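Wolle auf dem Tisch

Mi., 5. Juli

Im Dezember hatte ich mir vorgenommen, den großen Tisch im Arbeitszimmer wieder zum Arbeiten frei zu bekommen. Jetzt ist Juli, und seit dem letzten Wochenende ist es so weit. Ich schreibe auf, wie ich es gemacht habe, weil ich im Winter wahrscheinlich wieder von vorn anfange und dann nachlesen kann.

Der Tisch ist aus Holz, warmes Nussbaumbraun, und kam vor drei Jahren aus einer Haushaltsauflösung in Grernley. Bezahlt habe ich 600 Euro, mit Lieferung bis vor die Haustür. Die Treppe war meine Sache. Er war als Esstisch gedacht, hat aber nie einen Teller gesehen. Ich stricke daran, wickle Wolle, spanne Tücher, sortiere Knöpfe, und wenn ich fertig bin, lasse ich alles liegen. Das ist das ganze Problem.

Angefangen habe ich mit dem Gröbsten. Alles runter, auf den Boden, auf ein altes Laken. Ich hatte vorher überlegt, in Etappen zu arbeiten, erst die linke Hälfte und dann die rechte, aber das habe ich schon zweimal versucht und dabei nur die Sachen von einer Seite auf die andere geschoben. Also alles. Auf dem Laken lagen am Ende 18 angefangene Knäuel, zwei Wollwickler, von denen einer klemmt, eine Nähmaschinenhaube ohne Nähmaschine, Anleitungen aus mehreren Jahren und ein Rundnadelseil, das ich seit dem Winter gesucht hatte.

Die Knäuel habe ich zuerst sortiert. Nach Farbe sieht hübsch aus, hilft mir aber nicht. Ich sortiere nach Stärke und dann nach Faser, Sockenwolle extra. Reste, die nicht einmal mehr für eine Ferse reichen, kommen in eine Tüte und gehen im Herbst an die Schule, die nehmen alles zum Basteln. Weggeworfen habe ich nur ein Knäuel, in dem Motten gewesen waren. Die Stränge bleiben bei mir ungewickelt, bis ich sie wirklich brauche. Gewickelte Wolle steht unter Spannung, und wenn sie lange liegt, tut ihr das nicht gut. So habe ich es gelernt, und bisher bin ich damit zurechtgekommen.

Dann die Anleitungen. Von Tramard hatte ich sieben Hefte, in vier davon war genau ein Modell, das ich jemals stricken würde. Die Seiten habe ich herausgetrennt und in einen Ordner geheftet, der Rest ist im Altpapier. Bei den beiden Heften mit den Zopfmustern konnte ich mich nicht überwinden, die sind ganz geblieben. Das siebte ist eine Häkelausgabe, die habe ich doppelt gekauft und eine davon schon verschenkt.

Die Oberfläche selbst war schlimmer, als ich dachte. Unter dem Stapel links war ein heller Ring von einer Teetasse und daneben etwas Klebriges, vermutlich von einem Etikett. Das Klebrige ging mit etwas Speiseöl ab, zehn Minuten einwirken lassen und dann mit einem trockenen Tuch abreiben. Den Ring habe ich mit Möbelpolitur von Ateş behandelt, dreimal dünn, immer mit der Maserung. Ganz weg ist er nicht, man sieht ihn abends im Gegenlicht noch. Für mich reicht es so. Wer einen geölten Tisch hat, sollte vorher an einer Stelle unter der Kante probieren. Auf meinem ist irgendein Lack, der verträgt einiges.

Mikrofaser nehme ich auf dem Tisch nicht mehr. Die Tücher fangen jede Wollfluse ein und geben sie nicht wieder her, auch nicht in der Waschmaschine. Ich habe ein paar ausgewaschene graue Baumwolllappen, die liegen jetzt immer griffbereit -- meistens zusammengeknüllt, das gebe ich zu. Einmal abends über die Platte gehen dauert keine Minute.

Der Stoff mit den Rosen, nach dem beim letzten Mal in den Kommentaren gefragt wurde, hängt immer noch hinter dem Tisch. Gekauft habe ich ihn als Meterware bei Turnoseo, eigentlich für Kissen. Rote und rosa Rosen, dazu dunkelrote Beeren und grüne Blätter auf sehr hellem Weiß. Für Kissen war mir das Muster dann zu unruhig, als Fläche an der Wand gefällt es mir. Gebügelt habe ich ihn vor dem Aufhängen nicht. Ich dachte, die Falten hängen sich aus. Tun sie nicht, jedenfalls nicht bei diesem Gewebe. Irgendwann nehme ich ihn noch einmal ab, vielleicht wenn ohnehin das Bügelbrett steht.

Was auf dem Tisch bleiben darf, ist jetzt festgelegt: die Wolle, mit der ich gerade arbeite, ein Behälter und ein Lappen. Mehr nicht. Alles andere hat ein Fach im Regal im Flur, auch die Schere. Dass ich für die Schere jetzt aufstehen muss, stört mich, und ich bin gespannt, wie lange ich das durchhalte. Der Behälter ist eine dunkle Dose mit blauem Schraubdeckel, darin sind bei mir Maschenmarkierer, Stopfnadeln und das Maßband. Vorher war das Kleinzeug in einer offenen Schale, und ich habe regelmäßig Markierer aus dem Teppich geklaubt.

Bei der Wolle ist es zurzeit ein Strang in Türkisblau. Daraus soll ein Dreieckstuch werden, kraus rechts mit einer schmalen Lochkante, nichts Kompliziertes. Ich hatte erst ein Muster mit Blättern herausgesucht, aber bei einer so kräftigen Farbe geht so etwas unter.

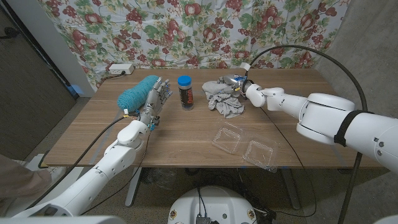

Muss man einen Strang wickeln, bevor man damit strickt?
Am besten schon, denn direkt vom offenen Strang verheddert sich der Faden nach wenigen Reihen. Man legt den Strang über eine Haspel oder zwei Stuhllehnen, schneidet die Abbindefäden auf und wickelt locker, so dass sich das Knäuel noch eindrücken lässt.

Ich nehme die Stuhllehnen. Eine Haspel hatte ich mir einmal geliehen, sie braucht eine Tischkante zum Anklemmen, und meine ist dafür zu dick. Wichtig ist nur, dass die Stühle nicht rutschen. Ich stelle auf jeden Sitz ein paar Bücher.

Offen sind noch die Nähmaschinenhaube, zu der ich beim besten Willen keine Maschine mehr habe, und der klemmende Wickler. Den habe ich aufgeschraubt, im Zahnrad sitzt ein Rest Mohair. Wenn ich ihn mit der Pinzette herausbekomme, behalte ich das Gerät, sonst kommt es zum Wertstoffhof. Das Laken liegt übrigens noch auf dem Boden, mit den Knöpfen darauf. Die sind am Wochenende dran.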